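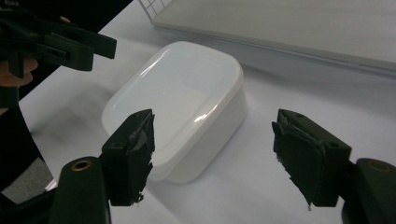
White storage container with its lid on.

Mernby Leftovers Survey: household food storage records

Version 2, released 2022-03-17

What this is

A table of 1384 entries about cooked food that was kept at home and either eaten later or thrown away. The entries come from paper diaries filled in by households in Mernby and Foncombe. Each line covers one container of one dish, from the time it went into the refrigerator to the time it was emptied.

The diaries were typed up by hand. Spelling of dish names was left as written, apart from obvious slips. "Chili" and "chilli" both occur, and so does "chilly", which we kept in the dish_raw column and fixed in dish.

Files

leftovers.csv – the main table, one line per container
households.csv – household size, town and refrigerator type
dish_groups.csv – our grouping of dishes (soups, rice and grains, pasta, meat, vegetables, baked, other)
diary_form.pdf – the blank form, both towns

Columns in leftovers.csv

entry_id: running number, with gaps where duplicates were removed
household_id: matches households.csv
dish_raw, dish: see above
stored_day, emptied_day: day of the diary, counting from 1
container: glass, plastic, metal, bowl with plate, bag, other
lid: yes, no, foil or wrap
shelf: upper, lower, door, drawer, unknown
outcome: eaten, part eaten, thrown away, frozen, unknown
reason: free text, only for food thrown away

How containers were coded

The container column describes the body of the container and says nothing about its lid. This matters most for glass, which is often sold with a plastic lid. A round glass container with a dark teal plastic lid, like the one on the upper level of the wire rack in

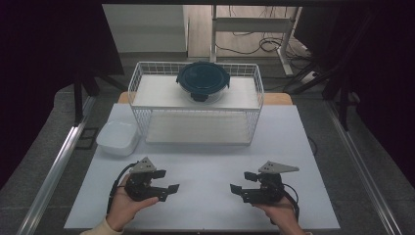 is coded as glass, with lid set to yes. Version 1 had a separate code for mixed materials, but the two towns used it differently and it has been dropped. Plastic covers everything from thin takeout tubs to heavy boxes, whether clear or milky. The shelf column follows the same simple approach: a rack with two levels, like the white wire one here, would give upper and lower, and anything in between goes to the nearer of the two.

Missing and doubtful values

In 294 entries the shelf is unknown. Most of these come from Foncombe, where the first printing of the form left no space for it. Please don't fill them in from the other town.

An emptied_day of 0 means that the diary ended while the food was still being kept. Leave these out when working out storage times.

Outcome is as reported. People may have written down fewer thrown-away meals than there were, and we have no way to check. The reason column is short and uneven – "forgot", "smelled off", "nobody wanted it" – and should be read before it is grouped.

Changes since version 1

Duplicate entries removed
Mixed container code dropped, as above
Town names spelled the same way in all files
Two households withdrawn at their own request
Dates replaced by diary days

Suggested uses

Counting how long different dishes are kept, teaching basic table work, and comparing storage habits between households of different sizes. The data are not suited to food safety advice. No temperatures were taken, and a dish marked as eaten on day 6 was not necessarily safe to eat on day 6.

License and citation

Free to use and share with credit. Cite as: Pesonen, Mernby Leftovers Survey, version 2. Corrections are welcome and should give the entry_id.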